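Downstairs loo, finally

So February was meant to be the month I got the flat sorted. Ha. Still living out of boxes but the loo is getting there, which is more than I can say for the kitchen.

Spent 30 minutes in there this morning before work. Bleach, old toothbrush, kneeling on a towel. Did under the seat, round the hinges, all the bits you'd rather not think about. Nerys says vinegar for the limescale, Keith swears by cola (no thanks Keith). Went with vinegar, left it 20 minutes, had a tea.

Floor still wants a proper going over, theres specks by the brush that I missed. And I want a shelf. Walls staying grey for now, can't face painting.
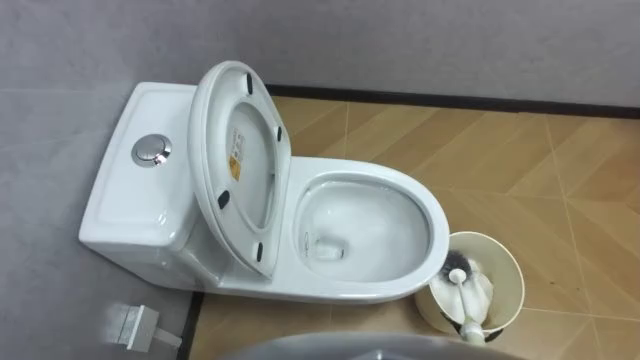 Lid up, brush in its pot, floor next.

Right, off to Bandcombe for bin bags and a new mop head. Kitchen tomorow, maybe.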